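# Notance: frequently asked questions

Last checked 4th December

Notance is an archive of foreign ministry briefings in English translation. We receive many letters with the same questions, so we have put the answers on one page. If your question is missing, please write to us through the contact form. We read everything, but we answer slowly.

## What can I find in the archive?

At the moment there are 3,798 briefings. A briefing is, for us, one occasion on which a spokesperson of a foreign ministry met the press or published a written statement for it. Speeches in parliament are outside the archive, and so are interviews with newspapers. We know that ministers often say the more interesting things in interviews, but the rights are complicated and we don't have the money for a lawyer.

Every entry has the original text, our translation, and a short note. The note says who was asked, on which subject, and whether the answer was read from paper or given freely, if we could learn this.

## Which countries do you cover?

We began with the states of one region and added others when a translator was available. This is the true reason for the strange list. Please don't read an opinion into it. When a country is absent, it means only that we have no person who reads its language well enough.

## Who translates?

The translators are paid by the page, and each text is read by a second person before it goes online. When the two readers can't agree on a word, we print one version and put the other in a note under the text. Some visitors find these notes too long. We want to keep them, for the choice between "regret" and "deplore" can be the whole news of the day.

Machine translation is used for one purpose, to sort new texts by subject before a person opens them. It isn't used for the published English.
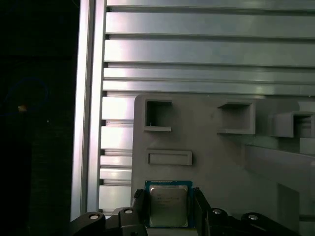 *A square computer processor, held upright.*

## What is Pustent?

Pustent is our search tool. You type a phrase, and it shows each briefing where the phrase or a close relative of it was used, in order of date. It is useful for formulas which ministries like to repeat, for example "we follow the situation closely" or "all options remain open". You can see when such a formula first appeared and when it went away.

Three things to know before you start:

- Pustent searches the English text and the original text separately. Choose one at the top of the page.
- It shows a maximum of 200 results. If you reach this number, please make the period shorter.
- Put a longer phrase between quotation marks, otherwise the words are searched one by one.

There was a version of Pustent with graphs. We have taken it offline. People were sending the graphs around without the texts, and a line that goes up says very little about what a government wants.

## Can I see how a text was changed later by the ministry?

Sometimes. Ministries correct their transcripts, often on the same evening, and now and then a sentence disappears. We save the page when it is first published and again after 8 days. If there is a difference, the entry has a small mark next to the title, and you can open the two versions side by side.

We don't say why a text was changed. In most cases it is a spelling mistake or a wrong name of a town. A removed sentence can be important, or it can be that the typist didn't hear well.

## A briefing is missing. Was it removed?

We remove very little. Until today it has happened 2 times, both times at the request of a journalist whose question was printed with a full name and who had received threats after it. The entries are still there, with the name taken out and a line that explains this.

More often the briefing is missing as we never had it. Our collection has a long gap in February, when the server of one ministry was closed to visitors from abroad. If you saved pages in that period, we would be very glad to receive them.
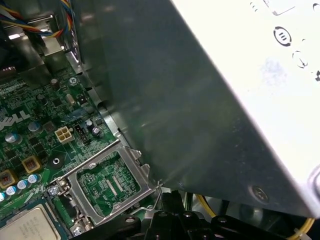
## Is Notance neutral?

We try to be correct, which is an easier aim. The people who work here have political opinions and they don't all vote the same. In the translations and in the notes these opinions have no place, and the second reader is there to find them.

The essays in the section "Reading room" are another matter. They are signed, and the author can say what he or she thinks. An essay in the Reading room isn't the view of Notance, also when it is written by one of us.

## Why do you give so much attention to spokespersons? They only repeat what they were told.

This is correct, and for us it is the attraction. A spokesperson seldom makes policy. But the sentence that he or she is allowed to say was discussed by several departments before, and it shows where they could agree. If a ministry calls its neighbour "our partner" for years and then one morning says "the other side", somebody has decided it.

It is also good to look at the audience. A statement about a foreign crisis is frequently made for the voters at home, or for an ally who asked for a stronger tone, and the country that is named in it may be the last one to be addressed. We mark the place and the occasion of each briefing so that the reader can judge.
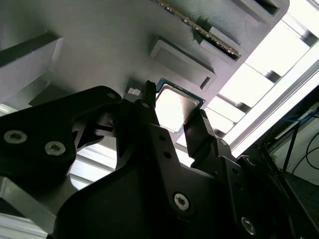 One reader objects that we are too generous here, and that most of these sentences were agreed by nobody and simply copied from last week. We have discussed this letter for a long time. It is true for a part of the archive, and for this reason Pustent now shows repeated paragraphs in grey. You can hide them with the button "New text only". The button makes mistakes with very short statements, so please use it with care.

## Who pays for it?

A large part comes from the Fragkou Fund, which gives us a grant for three years and sees the texts on the same day as everybody else. The rest comes from small gifts and from the seminar fees in Bedgate. We don't accept money from governments, political parties or embassies. Two embassies have offered us printed books, which we sent back with a polite letter.

## What are the Bedgate seminars?

Two times a year we hold a weekend course in Bedgate on reading diplomatic language. You don't need another language than English. We take one small crisis, put all the statements from all the sides on the table in order of time, and try to say what each side knew when it spoke. It is slower work than people expect. Most groups need the full first day only to agree on the order.

The course is open to students, journalists and anybody who is curious. Places are given in the order of registration. 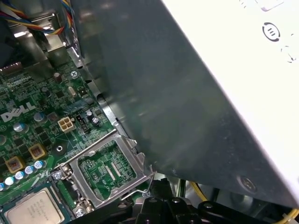

The fee includes lunch and the printed reader, but the travel and the hotel you must arrange yourself. Students pay half. If half is also too much, write to us before you register – we keep a few free places in each course and we ask for no papers as proof.

## May I quote your translations?

Yes, also in print, if you name Notance and give the date of the briefing. For more than one full briefing in the same publication, please ask us first. Don't quote the translation as if it was the official English version. Several ministries publish an English text of their own, and theirs and ours are sometimes different in an important place.

## The official English text says something else. Which one is right?

If there is a conflict, the original language decides. We translate from the original and look at the official English only afterwards. Where the difference changes the meaning, we write it in the note.

A known problem is the future tense. In some languages the same form can mean "will not allow" and "does not allow", and the first sounds in English much more like a threat. We print the milder one if the context gives no help, with the other one in the note.

## I found a mistake. What should I do?

Send us the date of the briefing, the sentence, and your correction. You don't have to be polite about it. If you are right, we change the text and add a line at the bottom with the old wording, so that people who have quoted it can see what happened. We can put your name there if you wish.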